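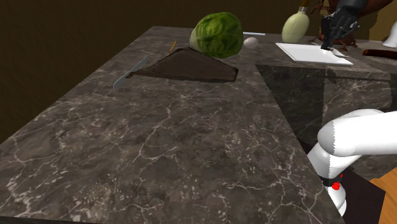

Simulated kitchen counter, rendered: cabbage on the cutting board, egg to its right.

Sep 4, 2026
Notebook entry, Julldale dispatch workshop
Subject: wait-time logging, taxi and hired-car trial

The purpose of this entry is to record the state of the wait-time work before the second round of trips is released to the Beddoe office. Colleagues who take over the log should read the section on meter clocks first.

The first round is closed. It produced 1,381 trip records from licensed cabs and app-hired cars working the Julldale station rank and the streets near the hospital. Of these, 144 have been set aside. Most have a pickup stamp earlier than the request stamp, which cannot be right. The remainder have no pickup stamp at all. None have been deleted, and they are to stay in the held folder until the cause is agreed.

Meter clocks. The cab meters keep their own time and are set by hand at the depot. The app-hired cars take their time from the driver's phone. When a trip is requested through the Dimileo desk and served by a cab, the record carries one stamp from each source. A meter running 3 minutes slow will therefore make a short wait look negative. This was checked on the bench with 2 spare meters. Both drifted, and in opposite directions. A single correction for the whole fleet will not do.

Proposed change: each driver presses the "on duty" key while the desk line is open, and the desk records the difference at that moment. The Zurov meters already send a signal when the key is pressed. The older units do not, and for those the desk operator will have to write the reading down. It is slow work at shift change, when the line is busy, and the operators have said so.

Drivers' comments. Several cab drivers reported that evening trade has moved from the rank to restaurant deliveries. The present form has no place for a delivery. Some were entered as trips with no passenger, others were left out -- this makes the evening hours look quieter than they were. A separate delivery code has been added to the draft form. It has not yet been tested on the in-car screen, where the code list already runs past the bottom line.

Tips are not recorded and will not be. The question was raised again by the Beddoe office and the answer is unchanged.

Outstanding:
Print the revised form and send one copy to the Dimileo desk.
Repeat the bench check with the meters left on overnight.
Ask Beddoe whether canceled requests are to be counted as waits. The first round treated them both ways, depending on which operator was on.
Relabel the held folder. The present label still says "spares."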